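Oficina de Leitura Crítica de Ficção
Apontamentos da sessão 8: o fantástico e as suas contas por pagar

Convém desconfiar da palavra "verossimilhança" sempre que ela aparece numa recensão. Serve para quase tudo. Um leitor não gostou do final e diz que é inverosímil; outro gostou e diz que o autor respeitou as regras do mundo. Muitas vezes estão a falar da mesma página.

Texto de trabalho: Natine, romance de fantasmas de Rafferty Mbeki, capítulos um a 10. Quem só leu a contracapa vai notar-se.

1. A regra anunciada

No primeiro capítulo ficamos a saber que os mortos de Illonach não atravessam água corrente. A regra é dita por uma personagem, à mesa, entre a sopa e o peixe. Os manuais de escrita elogiam este género de informação "integrada na cena". Tenho dúvidas. A personagem não tem motivo nenhum para explicar aquilo a pessoas que vivem na aldeia desde que nasceram, e a sopa não disfarça nada.

Sublinhem na vossa cópia as frases que só existem para o leitor. Eu encontrei várias na mesma conversa, e parei de sublinhar antes do peixe.

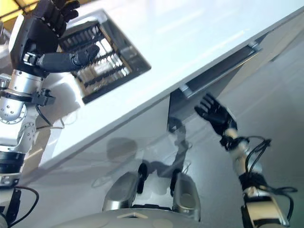

Bancada branca com escorredor de loiça encastrado.

2. A casa como prova

A cozinha é o lugar preferido do romance de fantasmas contemporâneo, e a crítica costuma dizer que isso "ancora o sobrenatural no quotidiano". Pode ser. Também pode ser que uma cozinha seja barata de escrever: todos temos uma, e o leitor preenche o resto. Em Natine, a irmã morta lava pratos durante quatro páginas. Pergunto o que sabemos sobre ela no fim dessas páginas que não soubéssemos no princípio. E há o pormenor da torneira aberta, que o livro trata como se não fosse água corrente.

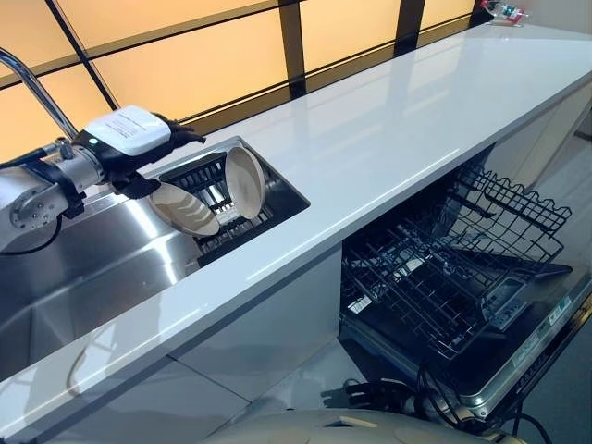 Dexter Tillman discorda, e mandou-me por escrito a objeção: a torneira é de propósito, a irmã fica do lado de cá do lava-loiça e nunca toca no jato, e quem lê depressa é que vê ali um erro. Reli a passagem. É verdade que não lhe toca. Também é verdade que, na página 126, enxagua um copo, e aí já não sei como se salva a regra. Fica em aberto para a discussão.

3. O narrador que sabe de mais

O narrador apresenta-se como testemunha, mas conta-nos o que Imesar pensou sozinho no sótão. Há três saídas habituais para isto: alguém lhe contou depois, o narrador inventa, ou o narrador também está morto. A terceira tornou-se tão frequente que já só surpreende as personagens. Antes de a propor num trabalho, procurem no texto pelo menos dois indícios anteriores ao capítulo oito. "Ninguém lhe responde ao jantar" não conta, porque naquela família ninguém responde a ninguém.
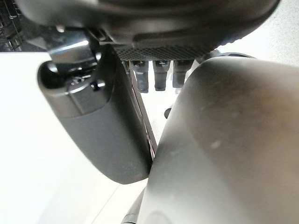

O mesmo vale para os silêncios. Um narrador que omite pode estar a esconder, pode ter-se esquecido, ou pode ter um autor que cortou um capítulo em julho e não voltou a coser as pontas. A leitura generosa é legítima, desde que se diga que é generosa.

4. O conceito de "dívida" em Ruiz-Ortega

A ficha Ruiz-Ortega, distribuída na sessão anterior, propõe que cada elemento fantástico contrai uma dívida com o leitor, a saldar até ao desfecho. É uma metáfora arrumada e por isso suspeita. Quem fixa o juro? Há contos excelentes que não pagam coisa nenhuma, e a ficha resolve o problema chamando-lhes "exceções".

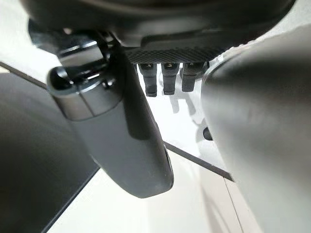
Usem o conceito, se quiserem, mas com um caso concreto à frente: a chave enterrada no capítulo dois, por exemplo, ou o cão.

Trabalho para a próxima sessão

Texto de 2,000 palavras, no máximo, sobre uma única regra do mundo de Natine e o momento em que ela é posta à prova. Indicar páginas. Não resumir o enredo. Quem usar "verossímil" deve explicar para quem.

Leitura: capítulos 11 e 12, incluindo a carta.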